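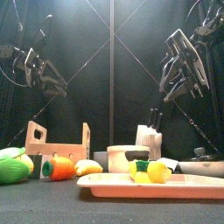 Play kitchen pieces on the grey mat, crate at the left, tray at the right.

Storing a mixed play food set: plush, hard pieces and a crate with holes

Posted in Home Organising > Toys and Playrooms
Viewed 3,909 times

I am trying to settle on a permanent storage layout for a play kitchen set. The pieces are of different types and I would like one arrangement that a four-year-old can pack up without help.

What needs a place: a plush corn cob with green husk leaves, a toy carrot, a yellow banana-like fruit, a cream cylindrical container, a dark bowl, a white knife block with three dark-handled knives, a shallow salmon-pink tray, and a light wooden crate. The crate has a cut-out handle in the raised back and a row of small round holes along the front.

The shelf is 100 cm wide and sits at child height. At present everything goes into the crate in one heap. The corn takes up most of the room and the small pieces end up underneath it. Should the corn be stored separately, and is the tray any use as a second level on top of the crate?

Tags: toy storage, play kitchen, plush
Asked by Lirnik, Plondelville

3 replies

Costa
Store the corn separately. Plush compresses under load and the leaves will take a set if they are folded the same way for months. Stand it at the end of the shelf or put it in a cloth bag on a hook.

The crate then holds the carrot, the yellow fruit and any other hard food. Keep it to a single layer. If a second layer starts to form, the crate is too small for the set and some pieces should be rotated out.

I would not put the tray on top of the crate. Your crate has a raised back and an upright panel at the right end, so a flat tray is unlikely to sit level unless it fits inside both. Measure the clear width between them first. Otherwise put the tray directly on the shelf beside the crate and use it as the parking spot for the bowl and container. A shallow rim is enough to stop them rolling off.

Knife block at the back, handles facing out.

Drimden
just use a bigger tub with a lid, works for ours

Costa
Replying to Drimden: a lidded tub holds the volume but it brings back the original fault, with small pieces under large ones. It suits long-term storage, less so daily pack-up.

plondelville_playgroup
Agree with the tray on the shelf. Two additions.

Trace the outline of each item onto grey card, cut the card to the shelf and tape it down. Children match a shape faster than they read a label. Use a dark marker for the outlines and leave a finger's width of clearance around the bowl.

Check the crate for rough edges around the holes and the handle cut-out. Fine sandpaper, light pressure, then wipe with a damp cloth and let it dry before anything goes back in. Surface wash only for the corn unless the tag says otherwise.

Lirnik
Thanks. Measured on Tuesday and the tray is 3 cm too wide to go between the panels, so it is going on the shelf. Corn is on a hook. Will try the card outlines next.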